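自作アームの手首カメラ、露出どうしてますか

1: 投稿者 nejimaki28
自宅で片付け用のアームを組んでいます。移動台車に載せて、玄関まわりや床の物をつかむのが目標です。手首に小型カメラを付けたところ、窓の方を向くと室内側が暗くなり、物の輪郭が拾えません。自動露出のままです。台車の制御はStekeoの基板、グリッパーは二本指の平行開閉です。

2: 投稿者 hanko_tobu
自動露出は切った方がいいです。室内に合わせて固定して、窓は白飛びさせておけば十分。外の景色をつかむわけじゃないので。

3: 投稿者 Stallix
固定は反対。うちは夕方になると全部真っ暗になりました。測光範囲を画面の下半分に限定して、自動は残しています。カメラのドライバが対応していればの話ですが。

4: 投稿者 hanko_tobu
>>3
下半分だと指が入りますよね。指が黒いと測光が引っ張られて、今度は明るくなりすぎませんか。

5: 投稿者 Stallix
>>4
入ります。なので指の部分は除外しています。開閉で位置が変わるから、除外範囲は全開のときに合わせて広めに取りました。

6: 投稿者 Uzma Qureshi
共有工房で似た構成を使っています。露出の前にカメラの取り付け角を見直した方がいいと思います。うちは角度を28度にして、指先が画面の下端に来るようにしました。あと手首のケーブルは50ミリほど余らせないと、ひねったときにコネクタが抜けます。

7: 投稿者 nejimaki28
>>6
ケーブルは一度抜けました。今は結束バンドで留めています。
>>3
測光範囲の指定はドライバにありました。ただ、まだ試していません。取り付け角の参考に、現状の手首カメラの画を貼ります。

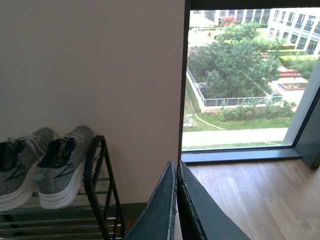 測光の件ですが、いま困っているのは明るさの差そのものより、どこを基準にするかです。外の舗装や建物に合うと、靴棚の下の段の棒が影に沈みます。グレーのスニーカーは底が白いのでまだ分かるのですが、黒い棚の細い棒は検出でほとんど落ちます。指を棚にぶつけたくないので、棒が見えないと近づけません。画像は216枚ためて、使えそうなのは半分以下でした。

8: 投稿者 hanko_tobu
下の中央にけっこう大きく指が来てますね。これだと>>3の除外は必須だと思います。固定派ですが、そこは認めます。

9: 投稿者 Uzma Qureshi
黒い細棒はカメラだけだと露出を直しても厳しいです。棚は動かない物なので、位置を地図に登録して立入禁止にする方が早いです。検出するのは靴だけでいい。

10: 投稿者 Stallix
>>9
棚は動きますよ。掃除のときにずれます。うちは側枠にマーカーを貼って、毎回位置を取り直しています。

11: 投稿者 Uzma Qureshi
>>10
マーカーも暗いと読めませんけどね。貼るなら窓と反対向きの面は避けてください。

12: 投稿者 nejimaki28
ありがとうございます。まず測光範囲から指を外して、棚はマーカーを貼ってみます。露出固定も同じ位置から撮って比べます。指の内側の面に薄いゴムを貼る予定もあるので、除外範囲はその厚み込みで測り直します。

13: 投稿者 hanko_tobu
比べるなら昼と夕方の両方でお願いします。夕方だけだと固定が不利なので。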